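4.2 Laying out the push-button boxes

Before you start, remove all tools and loose fasteners from the worktable. Disconnect the boxes from the supply.

1. Spread the Rasia cover cloth over the table slats. Leave a strip of bare table along the left and right sides for clamps.

2. Smooth the cloth by hand from the center outward. Small wrinkles are acceptable. A fold under a box is not — the enclosure will rock when the button is pressed.

3. Set the three boxes on the cloth with the buttons facing up. Keep at least 56 mm between enclosures.

4. Press each button straight down with one finger. If the enclosure moves, lift it, flatten the cloth and repeat.

CAUTION: Do not drag a box across the cloth. Screw heads on the base can catch the weave.

NOTE: Bomus boxes are rated for 500 presses between inspections. Record the total on the card supplied.

5. Check that each button returns to its full height after release. Replace any button that sticks.
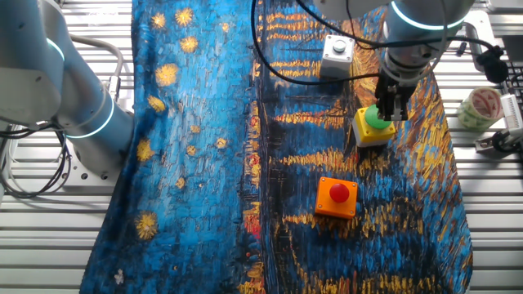
Can the cloth be machine washed?

Wash it at 30 °C without softener and dry it flat. Do not iron the printed side.

6. When work is finished, lift the boxes off before folding the cloth. Store it rolled, printed side out.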